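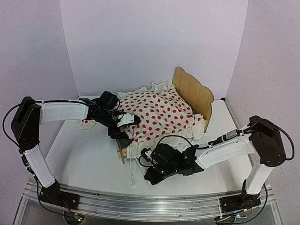 Hearts on the duvet, ruffle all the way up the sides. I'd sleep under it.

Marit Bakke
@maritbakke_home

I've been promising a thread on guest beds since August, so make yourself a cup of something and settle in. We've had people staying in our back bedroom for 12 years now (family mostly, plus friends of family, plus one very polite cousin's roommate who came for a night and stayed through the week) and I have opinions.

First opinion, and I'll say it before anyone gets tired of me: lie down in your own guest bed. A whole night if you can manage it, with the door closed and your phone on whatever table your guests get. I put this off for years and I'm still a little embarrassed about what I found.

What I found was a streetlight. It comes through the left side of the curtain and lands right on the pillow. All those people, all those breakfasts where I asked how they slept and they said "oh, wonderfully, thank you." Bless every one of them.

I also found that the only outlet is behind the dresser. We bought an extension cord the next morning and taped it along the baseboard. Ugly as anything and the most appreciated thing in the room.

Now, bedding. I grew up with one heavy duvet per person and I still think it's the kindest way to put two people in a double bed. Each gets their own, folded in thirds lengthwise, side by side. Couples who laugh at it on the first night have been known to ask where to buy a second one by the third.

Weight matters more than people expect. I keep one light duvet and one thick one, both in the room, with the thick one in the blanket chest and the lid left open so you can see it. If you close the lid your guest will lie there cold until morning and never look. I have been that guest, at Lavanya Mathew's place, with a stack of gorgeous wool blankets two feet from my head. She still brings it up.

A word for patterned covers while I'm here. Everyone seems to have gone over to white, and white is lovely, but my guests have always been happiest under something cheerful. Stripes, flowers, hearts, sailboats. Children pick their side of the room by it. Grown men do too, if you let them.

Ruffles I go back and forth on. They're pretty, they iron terribly. I've made peace with mine by not ironing them at all – I pull the edge straight with my fingers while it's damp and hang it over the shower rod, and that's as good as it's going to get in this house.

Pillows. I once counted seven on that bed, counting the decorative ones, and my aunt Asnakech Moges stood in the doorway and asked me where the person goes. She was 85 at the time and had carried her own suitcase up the stairs. We're down to four now, two soft and two firm, and the little embroidered one lives on the chair.

Speaking of the chair, please have one. People need a place to put on socks. It doesn't have to match anything. Ours came off a curb on Woldegiorgis Street and has one arm slightly higher than the other, and it has held more open suitcases than the luggage rack I paid real money for.

Sheets: I wash them the day somebody leaves and make the bed up again the day somebody arrives, never earlier. In between it's just the mattress pad and an old coverlet. A bed that's been made up for a month smells like a bed that's been made up for a month, even when you can't quite say what's wrong with it.

Several of you asked what I buy. Nearly everything I have is secondhand. The two good cotton sets are from Vekwood, bought on sale so long ago that I don't think they sell them anymore. They've gone soft the way old dish towels do. The fitted sheets wore out first, and Hamdia Gebretsadik turned the worn ones into pillowcases for me, with a proper envelope closing at the back so the pillow stays put.

If you're going to sew a duvet cover yourself, Hamdia's advice (she's made a great many more than I have) is to wash the fabric twice before you cut it and to put ties inside all four corners. I skipped the ties on my first one. Every night the duvet slid down into a lump at the foot end, and every morning I had to climb halfway inside to drag it back up.

The little tray on the dresser gets asked about too. Water and a glass, tissues, the wifi password written large, a small flashlight, and a couple of granola bars for people who wake up hungry and are too shy to go downstairs. Adanech Zeleke adds earplugs to hers. I copied her after my husband's snoring came up at breakfast, very gently, from three guests in a row.

Leave empty hangers. Leave an empty drawer as well, even just the one. I'd been storing the holiday tablecloths in all of ours, and I only noticed when my sister-in-law spent four nights living out of a tote bag.

And a hook on the back of the door! For the robe, the wet towel, the coat nobody wants to bring back down. Mine's a big ugly brass one from the hardware store in Seltside and it took me ten minutes to put up, most of which was looking for the screwdriver.

I did finally fix the streetlight, by the way. A plain dark roller blind behind the curtain. The first person to sleep there afterward was the same cousin who'd been coming since the beginning, and at breakfast she said she'd slept wonderfully, thank you, in exactly the voice she'd always used. So I'll never know.

Adding one more since it's been asked four times already: no, I don't put a chocolate on the pillow. I did it once and it ended up under my brother's shoulder. The stain came out with cold water and dish soap on the second try.

Tell me what's in your guest room, or what you wish had been in the last one you slept in. I read every reply, slowly, usually with my coffee around six in the morning, so please don't mind if it takes me a day or two to get back to you.

3,776 views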